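4. Building and Using the Arms in a Lived-In Room

4.1 Where the work was done

Most of the building described in this paper was done at home, in the evenings, with the heavier cutting and drilling carried out at the Costach shared workshop, where members may book a bench for 2 hours at a time. We mention this early on because it shaped nearly every choice we made. A bench booked for 2 hours has to be swept and handed back at the end of them, so each part of the build had to be something we could start, finish and carry home in a bag. The gripper housings were designed around this limit, and so were the finger mounts, which went through 9 versions before we settled on one that could be swapped with a single screwdriver and a little patience.

The arms themselves began as a secondhand pair, bought without grippers and with the wiring in a sorry state. Wiesława Cieślak rebuilt the wiring over one long December and wrote the first version of the control software, which we called Braltar, after the folder it happened to be saved in. The name stuck. Braltar does very little by the standards of larger projects — it reads the cameras, keeps the two arms from bumping into each other, and records everything so that we can go back over it later — but it has been dependable, and in a home build we came to value that a great deal.

4.2 Cameras at the wrist

We gave a good deal of thought to where the cameras should go. Our first plan relied on an overhead view alone, and it served us well enough for blocks and cups. Cloth was another matter. Once a towel is lifted it hides its own corners, and often the fingers too, and the software was left guessing at exactly the moment it most needed to know. A small camera at the wrist looks out between the fingertips and sees whatever lies directly ahead of them (Figure 3).

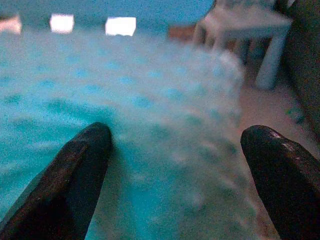

Figure 3. Wrist camera view, with both fingertips apart and a pale turquoise patterned surface close to the lens. Colors are uncorrected.

The wrist view has its troubles, and we would like to be frank about them for the sake of anyone planning a similar build. Anything near the lens goes soft, and bright lights in the background turn to plain white patches. The strong blue cast was a puzzle to us for some time. We tried correcting it in software and found that the correction made pale fabrics harder to tell from the background, so in the end we left the colors alone and trained on them as they were. Grain was less of a worry than we had feared. The large shapes matter most at this distance, and the pair of dark fingertips gives the software a steady reference in every picture.

4.3 Practice with towels

We chose towels as our main material after trying shirts, pillowcases and a very slippery scarf. A towel has four corners and a bit of thickness, and it forgives a clumsy grip. Each attempt began with the towel dropped in a heap by hand, after which the operator guided both arms to pick it up, find two corners and pull it level. In all we recorded 234 attempts, and set 80 of them aside for testing. The operator was allowed to stop at any point and begin again, and stopped attempts were kept in the records along with the rest.

The hardest part, by a good margin, was the pull. If one arm moves even slightly ahead of the other, the cloth slides through the slower gripper, and the operator feels nothing at all, as our arms have no sense of touch. We dealt with this by having Braltar hold back the quicker arm until its partner caught up. It makes the motion look a bit hesitant — a visitor from the Ondard group compared it to two polite people at a doorway — but far fewer towels were dropped. A slight sag in the middle was accepted as level, and we did not ask the operator to pull it out. 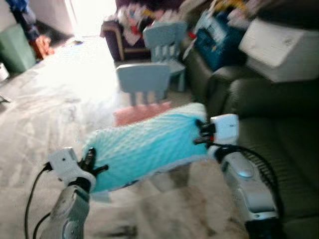

Can a pair of arms like this be built without access to a machine shop?
Most of the build can be done at a kitchen table with hand tools and a small printer, though the mounting plates do call for a drill press, and a shared workshop is the easiest place to find one.

4.4 Changes made along the way

Two changes came out of these weeks of practice. The first was to the fingertips, which we reshaped with a rounder end so that they would slide under a fold without catching on the loops of the fabric. The second was to the cables. We had tied them tightly along the forearms to keep things tidy, and the wrist could not turn fully without tugging at its connector. Following the Abdelaziz method of leaving a free loop at each moving joint, we gave them more slack, and the connectors have held since then. The full parts list and the cable lengths are given in the appendix.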